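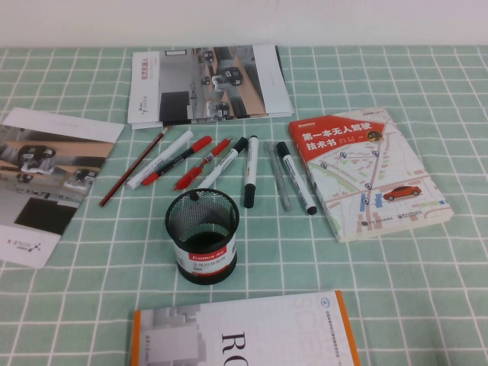
Diario · Mayo

Me levanté a las seis y media con dolor de cuello. Hoy tocaba otra vez el juzgado, segunda sesión del juicio por el robo en el almacén de Bukex, y yo sigo de suplente en el jurado. Quiere decir que escucho todo, tomo notas y lo más probable es que al final no vote.

Desayuné de pie y salí pronto. El autobús de Plellaveo tardó más que ayer por las obras del puente. Llegué con diez minutos de margen, pasé el arco, dejé el móvil en la bandeja y subí. En la sala de espera hay una máquina de café que no devuelve cambio. Ya he perdido 50 céntimos dos veces.

Por la mañana declaró el vigilante. Contó que hizo la ronda a las once y que la puerta lateral estaba cerrada, y que cuando volvió a pasar encontró la cerradura forzada. La defensa le preguntó muchas veces por la hora. Primero dijo que era la una, luego que cerca de las dos. Lo apunté con una raya debajo. Después vino un empleado de Avico, la empresa de transporte, a explicar los albaranes. Faltaban 337 cajas de herramienta eléctrica y unas 950 piezas sueltas de recambio. El fiscal lo hizo leer en voz alta línea por línea y se hizo muy largo. A una de las titulares se le cerraban los ojos.

El acusado casi no levanta la vista. Lleva la misma chaqueta que el primer día. No sé si lo hizo. Intento no pensarlo antes de tiempo, que es lo que nos pidió la magistrada, pero en el autobús de vuelta uno va pensando igual.

Comí un menú en el bar Ehlers, lentejas y merluza. No hablamos del caso en la mesa. Hablamos de aparcamientos.
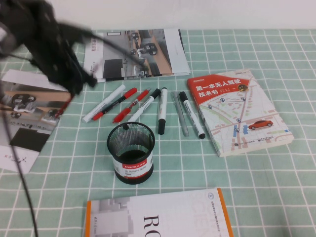 La sesión de la tarde fue casi toda de la perito. Explicó las marcas de la palanca en el marco de la puerta y dijo que eran compatibles con la barra que apareció en el maletero, sin poder asegurar que fuera esa. Proyectaron un plano del almacén y me costó seguirlo, con los pasillos todos iguales y las zonas marcadas con letras. Para orientarme me hice una cuadrícula en el cuaderno, líneas blancas y cuadros como los del mantel verde menta, y fui poniendo una cruz donde ella decía que había pisadas. Así por lo menos entendí que de la puerta lateral a las estanterías vacías hay poca distancia y que no hacía falta cruzar la nave entera.

El cuaderno se queda allí, en un sobre con mi número. No me dejan traerlo a casa.

Volví a las siete. Puse una lavadora, cené tortilla y llamé al trabajo para decir que mañana tampoco voy. Me contestaron que vale, que lleve el justificante. Tengo que pedirlo en la ventanilla antes de las nueve, porque luego cierran hasta mediodía.

Mañana declaran los dos policías que pararon el coche.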